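Thin fingers or wide fingers for picking up glasses?
Posted in Grippers and Arms

drarstead_bench
I am comparing two sets of fingers for a parallel gripper, Gemley and Sarken. The task is to pick up eyeglasses by one arm and put them in an open case. The Gemley fingers are thin and tapered. The Sarken ones are wide, with a soft pad. In 100 tries each, the thin ones grasp more often but the glasses turn in the grip. Which should I keep?

miyazaki588
Keep the thin ones and lower the closing force. The turning comes mostly from grasping too near the tip of the arm. Move the grasp point closer to the hinge and try again, with the same pair of glasses, before you spend money.

tallowfield
wide. had the same trouble in July, pads fixed it

drarstead_bench
Thank you both. I moved the grasp point as suggested and it is already better. I will repeat the test with the pads too. My table at present: 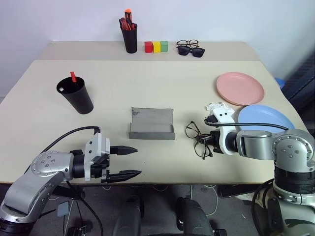

Do I need to calibrate the wrist camera again after I change the fingers?

Only if the camera mount was loosened. Otherwise it is enough to enter the new finger length in the controller.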